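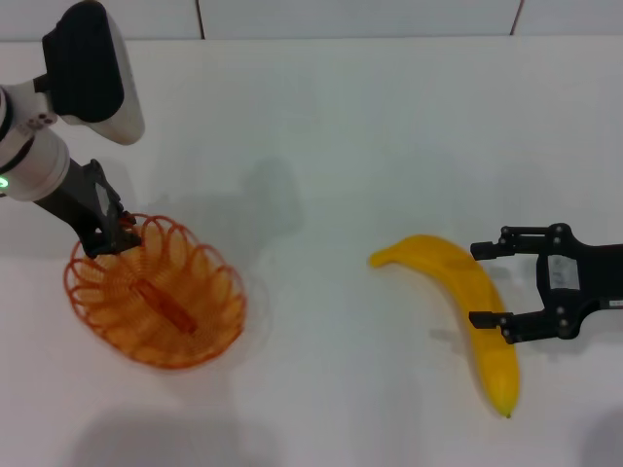 The inspector from Huet was due at Giltdale on Wednesday, and the north field still had no compost on it. She had promised the buyer that all 37 acres would be converted by spring. Her brother thought the promise was foolish and had told her so twice since breakfast. She listened with her eyes on the white table and the yellow banana, and thought of how far a banana traveled to get to a place like theirs, and that the buyer would probably ask about that too. Then she put on her boots and went out.

The soil in the north field was pale and came up in plates. Their father had grown corn on it for 24 years and fed it from bags. When she pushed the spade in, it went down a hand's width and stopped. She tried again by the ditch, where the clover had been sown – it went in to the top of the blade, and there were worms.

Her brother had followed her. He stood with his hands in his jacket.
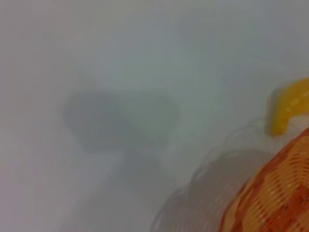
"How long before the whole field looks like the clover strip?"

"Four years, if we keep it covered every winter."

He walked to the ditch and picked up some of the dark soil. The compost would cost $1,469 delivered from Elley, and they had most of that in the machinery account. The money was meant for the baler.

"The baler will go another summer," he said.

"You said it wouldn't."

"I said it might not."

She called Elley from the gate. The man there could bring the first load at seven the next morning, if the lane was firm enough for his truck. Her brother said he would put stone in the soft part by the culvert. He went to get the tractor, and she carried the spade back to the clover to dig one more hole for the inspector to look at.

Stories > Short fiction > Farm and field

This site uses cookies to remember your settings. Accept | Manage cookies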